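Good Manners for Robot Hands

Mon 7 November
By Suqin Wan

Print | E-mail
18 shares | 82 comments

When a young surgeon learns to close a wound, an older one stands beside and corrects the hands. With robot instruments the correction is more difficult, as the hands are made of metal and the rules for them were, for a long time, only spoken ones. At the training centre in Trodlow they have now been written down.

The Brakari code, as the staff call it, has 18 rules and fits on two sheets of paper. It was prepared by Gaëtan Lecomte, who before worked on safety rules for lifting machines. He admits that his first draft was much too long. "I wanted a rule for everything," he tells me. "The people who must follow it stopped reading at page three."

The final text is strict about the needle. One instrument holds it, and the other keeps away from the point until the thread is under control. Jaws that are open must be in the view of the operator -- always, also during a pause. Pulling on the thread is done slowly, for a robot wrist can be strong and the person at the console may feel very little of it.

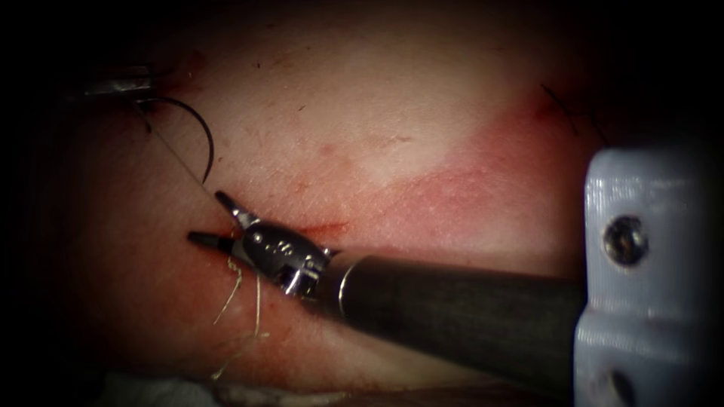
Loose ends and the written record

A good part of the code treats what most people would call tidying. Cut pieces of thread are to be removed before the next stitch begins. Gauze is noted when it goes in and noted again when it comes out. The centre has 3,501 stitches in its record since August, and each one has a line for remarks.

Not everybody is pleased. At Celtton, a smaller centre which uses the same code, some trainers find that the record takes time from practice. Lecomte accepts this in part, and the next version will allow a shorter form for routine exercises. He will not give up the rule on stopping: any person in the room may say "hold", and both arms must then stay where they are until the operator has answered.

The new version goes first to the trainers at Celtton, who have asked for larger print.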